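What's the best way to store foam earplugs and other small stuff for a shared workshop?

Lamisi Nutsugah
30 Aug 2023

We have 14 people in and out of our shop and the small items are a mess. Earplugs, fuses, spare screws and pencil leads all end up in one drawer. I bought a bulk carton of earplugs last December and half of them are now gray with dust. I don't want a wall cabinet because we rent and can't drill. My budget is small. Is a compartment box good enough, or do I need real drawers?

Kwesi Ansah

A compartment box is fine. I've used them for years, first a Mumberg and now a Plastberg. Get one with a hinged lid and see-through plastic, so people can find things without opening every box.

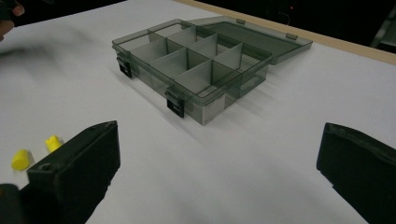
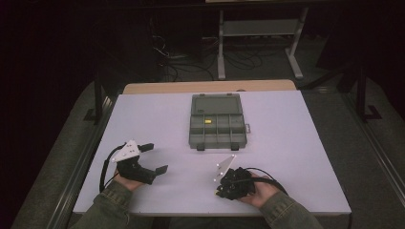
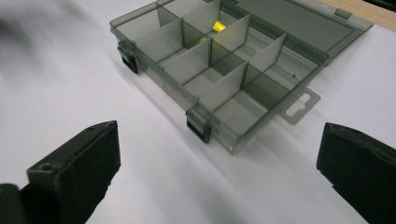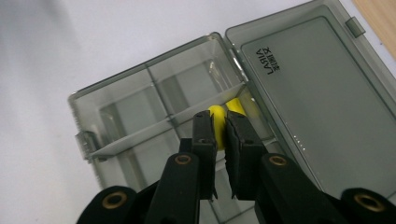 Check whether the dividers come out before you pay. Fixed ones are stronger, but you can't make a long slot for drill bits or pencils. With the removable kind, small washers can slide under the panels if the fit is poor, so shake the box in the store if they let you.

For earplugs, keep the bulk carton closed on a high shelf and only fill a few cells at a time. We put out enough for a week. Foam picks up dust and oil quickly, and dirty ones should go in the trash. Wash your hands before you roll them, too.

Put labels on the front edge as well as the lid. When the boxes are stacked you can't read the lids. And don't mix fuses with anything. Ours have their own box with the ratings written on tape - it took one wrong fuse to teach us that.

Rulero drawers are nicer but they cost more and they get left open.

rivet_109

I'd skip boxes. Somebody always carries the whole thing off to their bench and you find it a month later. Get a Coman drawer unit, the kind that stands on a counter. No drilling.

Lamisi Nutsugah

Thanks both. I'll get two boxes to start with and put the earplugs by the door. If they wander off I'll look at the drawers.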